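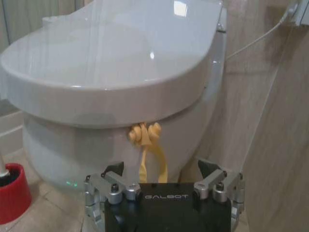 Upstairs bathroom, the toilet I'm suspicious of

Home & Repair > Plumbing > Water bills and hidden leaks

Water bill jumped and I can't find a leak anywhere, what am I missing?
Asked by Aileen Sison, 2020-04-06

Hi all, I'm hoping someone here has been through this. We moved into our house in Destley in September and the water bill has been boring every month until the last one, which came in at $108. It's normally not even close to that! I called the water office and the woman was perfectly nice but all she could tell me was that the meter reading was a real one and not an estimate, and that I should "check for leaks."

So I've checked for leaks. I crawled under both sinks with a flashlight and felt all the pipes with a paper towel. I pulled the washing machine out (never again, that thing weighs more than my car). I looked at the ceiling under the bathroom and there's no stain. The water heater is dry underneath. We don't have a sprinkler system or a pool, and the yard isn't soggy apart from one corner by the fence that has been soggy since the day we moved in.

My sister says it's always the toilet. But I don't hear ours running, and there's never any water on the floor. It's the only one in the house, by the way, the downstairs one got taken out by the people before us. Once or twice at night I thought I heard a sort of hiss from the bathroom for a few seconds, but this house makes all kinds of noises so I didn't think much of it.

We've been home a lot more lately, all four of us, and I know that counts for something, more dishes and more flushing and more everything. I just can't make it add up to a bill like this one. Is there a way to figure out if it's a leak or just us, before I pay a plumber to come and tell me we wash too much laundry?

2 answers

Conall Lenihan

Your sister is probably right lol. A hiss at night = toilet. Just change the flapper, it's cheap. Mine was doing the same thing and I put a new one in and it stopped. Don't bother with those blue tablets for the tank either, my neighbor swears they eat the rubber.

Waltraud Fankhauser

Hi Aileen! I went through nearly the same thing two years ago in a rental, and I got a little obsessed with it, so bear with me, this is long.

Start at the meter before you touch anything else. Ours is in a box by the sidewalk with a heavy lid (use a screwdriver to lift it and look for spiders first, I mean it). Turn off everything in the house that uses water, and that includes the ice maker and the humidifier if you've got one. Write down the whole number, every digit. Then go away for a couple of hours. I did mine while we went out for a long walk with the dog so that no one could wander off and flush. If the number is the same when you come back, you most likely don't have a steady leak and it really might be four people at home all day. If it moved, something is letting water through.

Many meters also have a tiny triangle or star on the dial that spins when water is flowing, even a trickle. Mine was creeping around so slowly I thought I was imagining it.

Next, close the main shutoff where the pipe comes into the house and look at the little triangle again. Still turning? Then the water is going somewhere between the meter and the house, and I'd think hard about that soggy corner of yours, although if it was like that back when the bills were normal I wouldn't panic. If it stops, the leak is inside. Open the main again and close the small valve behind the toilet, and do the meter check over. Go easy on that valve if it's old, they can be stiff, and one of mine started dripping after I forced it.

For the toilet itself, take the lid off the tank and put in enough food coloring to make the water good and dark. I used 7 drops of green and it was plenty. Don't flush, wait half an hour or so, then look in the bowl. Any color in there means water is slipping past the flapper. While you've got the tank open, see if the water is up at the top of the overflow tube. If it is, it's running down the tube, and a new flapper won't do a thing for you, you want to lower the float or replace the fill valve. I'm only mentioning it because Conall went straight to the flapper and it could easily be the other one.

And you can lose a lot without hearing it or seeing a drop on the floor, it all goes quietly down the drain. When I worked it out from my own meter I was losing around 900 gallons a week. I had a bowl of that stuff right there and never noticed the water moving!

One more thing, call the water office back and ask if they do a leak adjustment. Mine took part of the bill off once I mailed in the receipt for the parts. Not all of them do it, and I had to ask twice.

Comment from Aileen Sison

Thank you!! I found the meter (one spider, not a big one). Doing the walk thing this afternoon if I can get the kids out of the house. I'll post what the number says.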